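Renorholm Residence – Guest and Tenant Services
Home | Apartments | Rates | FAQ | Contact
4 min read

Frequently Asked Questions: Furnished Stays

Last reviewed February 2021

What is the shortest stay you accept?

The minimum stay in the Alard building is 10 nights. The Escobar building is let by the month only. Requests for shorter stays are considered in December, when both buildings have more vacancies than usual.

How much is the security deposit?

The deposit for a one-bedroom apartment is $2,760, payable before keys are issued. It is held in a separate account and returned within four weeks of departure, less any charges listed in the checkout statement.

Are utilities included in the rent?

Water, heating and trash collection are included. Electricity is included up to a monthly allowance, which is stated in your agreement. Use above the allowance is billed with the following month's rent.

Is there a cleaning fee?

A single fee of $232 applies to every stay and covers the final cleaning. Weekly cleaning may be added at any time by writing to the office. Please allow two working days for the first visit to be arranged.

What does a furnished kitchen include?
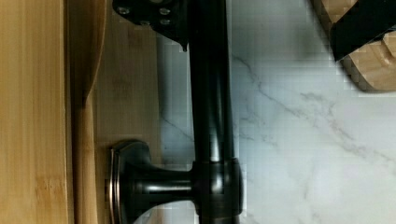
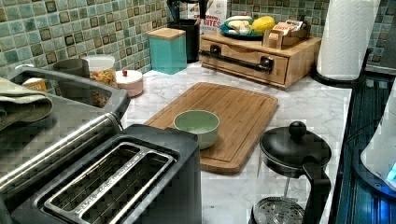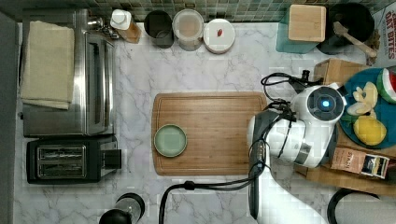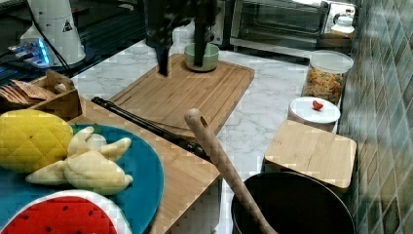

Each kitchen is supplied with a refrigerator, a stove, cookware and place settings for four. The full inventory is left in the apartment on the day of arrival, and tenants are asked to sign and return it within three days. Small appliances differ from one apartment to another. Some kitchens have both a two-slot toaster and a toaster oven, as in the third picture, while others have only one of the two. Food left by a previous tenant is removed before the final cleaning – spices and cooking oil included.

May I bring my own furniture?

Yes, with written approval. Items supplied by Renorholm may not be placed in hallways or storage rooms to make space. If you wish to have a bed or sofa taken out, the office will arrange this and quote a price in advance.

How do I report a repair?

Repairs are handled through the Utarach tenant portal. Log in with the number printed on your agreement and choose "New request." Leaks, loss of heat and lock failures should be reported by telephone at any hour. All other requests are answered on the next working day.

Can I extend my stay?

Extensions are granted when the apartment has not been promised to another tenant. Please apply at least 10 days before your departure date. The nightly or monthly rate may change for the added period – the new rate will be confirmed in writing before you commit.

Are pets allowed?

Cats and small dogs are accepted in the Escobar building. Pets are not accepted in the Alard building, apart from service animals.

Shares: 10 | Comments: 4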